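映画ディスクの保管と、家で観る日の支度

古いDVDやVCDを棚に入れたままにしておくと、久しぶりに出したときに読み込めないことがあります。ディスクの傷みよりも、汚れやケースの劣化が原因になっている場合が多く、家にある道具で直せるものもあります。このページでは、ディスクの掃除、ケースの手入れ、棚の作り方、それから上映する日の部屋と台所の支度をまとめました。

■ディスクの汚れを落とす

指紋やほこりは、まず水で流します。蛇口の水を細く出し、記録面に当てて砂ぼこりを落としてから、台所用の中性洗剤を一滴、指の腹で薄くのばします。こするときも拭くときも、中心から外側へまっすぐ動かしてください。円を描くように拭くと、傷が信号の並びに沿って付き、読み取りの補正が効きにくくなります。

すすいだあとは眼鏡拭きのような細かい布で水気を押さえ、立てかけて乾かします。ティッシュペーパーは使いません。ドライヤーも避けます。レーベル面が紙のシールになっているものは水洗いができないので、固く絞った布で記録面だけを拭きます。

シンナー、ベンジン、除光液は樹脂を曇らせます。レコード用のスプレーもディスクには向きません。

■読み込めないときの順番

洗っても止まる場合は、別のプレーヤーで試します。VCDは機種によって対応していないことがあり、香港や台湾で買った盤はここでつまずくことがよくあります。DVDならリージョンコードも見てください。ケースの裏に小さな地球のマークがあり、その中に数字が書いてあります。日本の盤は2、香港の盤は3、どの地域でもかかるものはALLと表示されています。

同じ場面でいつも止まるなら盤の傷、止まる場所が毎回違うならプレーヤーのレンズの汚れを疑います。レンズは乾式のクリーナーを一度かけて様子を見ます。続けて何度もかけないでください。

光に透かして小さな穴のような点が見える盤は、反射層が傷んでいます。これは拭いても戻りません。かかるうちに一度通して観て、どこで止まるかを紙に書いて挟んでおくと、買い直すかどうかを決めやすくなります。

■ケースの手入れ

爪の折れたケースは早めに替えます。中で盤が動くと、一回の持ち運びで傷だらけになります。トールケースの空のものは文具店でも買えます。うちではGrenixの黒いケースを使っています。一つ395円のときにまとめて買いました。厚みが昔のものと同じなので、ジャケットの背の文字がずれません。

値札や貸出シールの跡は、ぬるま湯を含ませた布を数分のせてから、使い終わったプラスチックカードの角で押し出すように取ります。残ったべたつきにはサラダ油を少し付け、なじんだら洗剤で拭き取ります。必ず先にジャケットの紙を抜いておくこと。油がしみると取れません。

折れた紙ジャケットは、白い紙に挟んで重い本の下に一晩置きます。破れは裏からでんぷん糊と薄い和紙で留めます。セロハンテープは数年で黄色くなり、はがすときに印刷まで持っていきます。

■不織布に移すか、ケースのままか

場所が足りなくなったら、不織布の袋に移す方法があります。50枚入りで627円のものを使ったところ、棚はほぼ半分空きました。ただし安い不織布は、重ねて長く置くと盤に布目が付くことがあります。袋は立てて並べ、ぎゅうぎゅうに詰めないようにします。繰り返し観る作品、特典冊子の付いたもの、二枚組の箱入りはケースのまま残すほうが扱いやすいです。

ジャケットを捨てずに取っておくなら、クリアファイルに監督名の順で入れておくと、探すときの目次になります。香港映画は原題、英題、邦題が全部違うことが多いので、付箋に三つとも書いて貼っておきます。同じ作品を二度買うのを防げます。

■棚の位置と湿気

直射日光の入る壁、暖房の吹き出し口のそば、北側の外壁に接した押し入れの奥は避けます。棚板と壁のあいだは指二本分あけます。Storsteadの組み立て棚のように背板のないものは風が通りますが、盤が奥へ落ちるので、角材を一本ねじ留めして止めにします。

乾燥剤を入れるときは、引き出しや蓋付きの箱に限ります。開いた棚に置いても効きません。梅雨の前と12月の二回、全部出して棚を拭くくらいで十分です。箱に入れて床に置く場合は、すのこを一枚敷いてください。

棚板のたわみは、真ん中を下から見るとすぐ分かります。トールケースは見た目より重く、幅の広い棚では中央に支えが要ります。

■上映する日の部屋

暗くしすぎると目が疲れます。画面の後ろの壁に弱い明かりを一つ置き、画面に映り込む照明だけ消します。夜の街を撮った犯罪ものは黒がつぶれやすいので、テレビの映像設定を「シネマ」か「標準」にして、明るさを一段だけ上げてみてください。「ダイナミック」は人の顔が赤くなります。

声が小さく銃声が大きい、というのは古い盤によくあります。音声設定に「夜間」や「音量差を抑える」という項目があれば入れます。なければスピーカーを床から離し、耳の高さに近づけると、せりふが少し聞き取りやすくなります。

字幕は始める前に出るかどうか確かめます。広東語音声に中国語字幕しか付いていない盤もあり、人が集まってから気づくと困ります。二本立てなら、短いほうを先にして、午後6時に始めると遅くなりません。

■食べるものは先に作っておく

途中で台所に立たなくて済むように、皿に盛るところまで済ませておきます。音の出る袋菓子は、先に鉢にあけます。油の付いた手でディスクを触らないよう、入れ替え係を一人決めるか、濡れ布巾を手元に置きます。
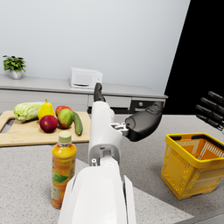

まな板の上の白菜と黄色い洋梨

鍋にするなら、野菜は上映前に切ってざるに上げておきます。白菜は芯と葉を分けておくと、火の通りがそろいます。芯は斜めに薄くそぎ、葉は手でちぎっても構いません。果物は切ると色が変わるので、幕間に切るか、薄い塩水にくぐらせて蓋をしておきます。

温かい飲み物は魔法瓶に入れて画面の脇に置かず、座る人の後ろの低い台に置きます。こぼしたときにプレーヤーまで届かない場所を選んでください。

■終わったあと

盤はその晩のうちにケースへ戻します。プレーヤーに入れっぱなしにすると、次に観るときに探すことになります。トレイを閉めて電源を切り、機器が冷めてから布をかけます。熱いうちにかけると中に熱がこもります。

観た作品は、題名と盤の調子だけ帳面に書いておきます。「後半で一度止まる」「字幕が早い」くらいの短いもので足ります。

最近の記事
・VHSテープのかび、家でできるところまで
・ポスターを丸めたまま保管しない
・Dunneの小型プロジェクターを棚に固定する
・リモコンの電池の液漏れを掃除する
・カーテンの隙間から入る光を止める

お問い合わせ｜© Catville暮らしの手入れ帖｜ページの先頭へ戻る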